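# Gravlow two-arm household unit: demonstration days at Memville

The Gravlow is a two-arm mobile unit for fetching, putting away and opening furniture in ordinary rooms. It can be seen at work at the Memville showroom on the open day, 15 December 2018, or by arrangement at other times. There is no charge and you don't need to be a customer.

## What a visit covers

Each session lasts 30 minutes. The first part is run in the simulator on the large screen, with the operator at the desk beside it. The second part is run on the unit itself in the back bay. Visitors are welcome to ask for a task to be repeated, or to ask for a different drawer or door.

The simulator is included with every unit. It comes with 558 room layouts, and the colors and finishes of the furniture can be changed from a menu. Drawer fronts, handles, walls and floors are all set separately. We use strong color differences in the demonstration rooms so that people at the back can follow which drawer the operator has called for.

The bedroom layout is the one most visitors see first. The operator picks a drawer on the green dresser by color, and both arms are available for the task.
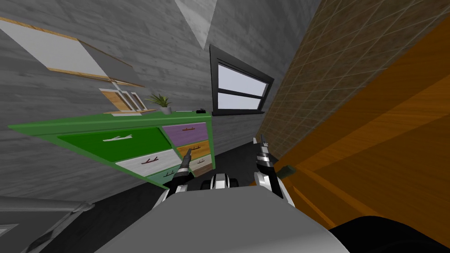 Manikandan Lobo wrote to us after the May session that the drawer work was clear enough to follow, but he would have liked to hear more about what happens when a handle is missed. The operator now covers this in each session. On a missed grip the unit backs off, looks again and makes a second attempt. After the third miss it stops and waits for instructions. The number of attempts can be changed in the settings.

## Equipment on show

- Gravlow base unit with two arms and two-finger grippers
- Operator's desk with keyboard and hand controller
- Simulator, current release
- Kinoshita charging dock
- Spare finger tips, narrow and wide

The wide finger tips are sold separately under part number 1336. They fit either arm and are changed with the hex key supplied. Narrow tips are fitted as standard and suit bar handles and small knobs.

## Before you come

Sessions are kept to small groups. Please book with Şengül Uysal at the front desk and say if you want to bring your own layout file. Files saved in the old format need to be converted first, so send them a week ahead.

Children may attend with an adult. Everyone must stay behind the yellow line in the back bay while the unit is powered. Bags and coats can be left at the desk.

Parking is behind the building. The side entrance has a ramp, and the showroom and back bay are on the same level.

## Ordering

The base unit is listed as item 2112 in the current price list. The simulator can also be licensed without the unit. Questions about licensing go to Adom Adjei, and repairs and returns are handled by Kumaresan Mathew at the Memville service counter.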